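Chapter 4
Getting a Film into Theaters

What you will learn
How a distributor decides where and when a film opens
The difference between a wide, a platform and a limited release
How box office money is split between theater and distributor
Why some films stay on screens longer than others

Key terms
booking, exhibitor, distributor, house nut, holdover, per-screen average, platform release, prints and advertising

4.1 The finished film has no audience yet

When the sound mix is signed off and the last title card has been checked for spelling, most of the people who made a film go home or start another job. The film itself still has to be sold, scheduled, shipped and shown. This chapter is about that work and the people who do it.

A film passes through at least two sets of hands on its way to the public. The distributor holds the right to release it in a given territory and pays for the advertising. The exhibitor owns or leases the theater, sells the tickets and runs the projector. In small markets one company may do both jobs. Students often mix the two up, so it helps to ask who would lose money if the auditorium stayed dark. The exhibitor loses the evening's rent and wages. The distributor loses whatever it spent telling people the film was on.

Take the case we will follow through this chapter. Surdu is a drama directed by Margareta Vasiliu, with Traian Pană as a piano tuner who is losing his hearing. It was bought by a small distributor, Plenetti, after one festival screening. Plenetti had no television budget and a staff that fit in one office. Its head of sales, Declan Kavanagh, had to choose among three plans.

The first was a wide release, with the film opening on as many screens as would take it. This works when the public already knows the title or the star. It is expensive, and a poor opening weekend cannot be repaired.

The second was a limited release, a short run in a few art houses and then straight to home viewing. The costs are low and so is the ceiling.

The third was a platform release. The film opens in one or two cities, the distributor waits for reviews and word of mouth, and more theaters are added each week if the figures hold up. Kavanagh chose this one. Surdu opened in April on 2 screens and had reached 11 by its fourth week.
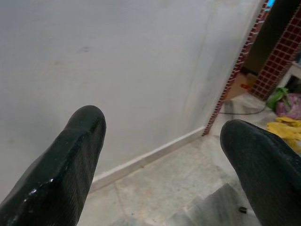 Page 87

4.2 Reading the numbers

Total gross is the figure that newspapers print, and for a platform release it is close to useless. A film on two screens will always look small beside one on two thousand. Distributors look at the per-screen average, found by dividing the gross for a period by the number of screens playing the film.

On its first night Surdu sold tickets worth $2,962 across both theaters. That gives a per-screen average of $1,481. Kavanagh compared this with other subtitled dramas on their opening nights, decided it was strong, and called theaters in the next group of cities the following morning.

The average has its own weak points. It says nothing about the size of the auditorium. It can be raised by a visit from the director, and Vasiliu did appear at one of the two theaters on opening night. It also tends to fall as screens are added, since the most eager viewers live near the first theaters to book the film. A booker who expects this drop will not panic when it comes.

4.3 The split

Ticket money is divided under a contract agreed before the film opens. Two methods are common. In the first, the theater deducts a fixed weekly amount for its running costs, known as the house nut, and the remainder is shared, with the larger part going to the distributor. In the second, the two sides share every dollar from the start at an agreed rate. That rate may shift toward the theater the longer the film plays.

A shifting rate explains some behavior that can look odd from outside. Yareli Arriaga, who books films for the Mambridge, a single-screen theater, kept Surdu for a third week even though attendance had dropped. Her share of each ticket had gone up, and the film she would have replaced it with came with stricter terms. A film kept past its original booking in this way is called a holdover.

Concession sales are not part of the split. The theater keeps all of that money, and for many small houses the popcorn counter decides whether the month ends in profit.

Before you read on
Look up a film now playing near you on a single screen. Find out who distributes it, how many weeks it has been there and how many showings it gets per day. Keep your notes. You will need them for the booking exercise at the end of section 4.5.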